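12/04/2020

**Skernurora passes 3,000 recorded examples**

The Doltesel project has now gathered 3,000 short recordings of everyday handling jobs, all made with hand-held grippers at the Skernurora workshop in Nastby. The total stood at 956 in January.

Each recording shows one small task, carried out by a person holding the gripper. The recordings will be used to train Xue, the project's learning system – first on flat and coiled items, then on bowls and other dishes. Every batch of 100 is checked before it is added to the set.
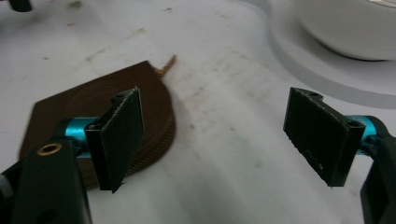

*The gripper held open over the work surface, with a flat brown coil behind the left jaw.*

Recording continues in Nastby, and the next set of tasks will be listed on the project page.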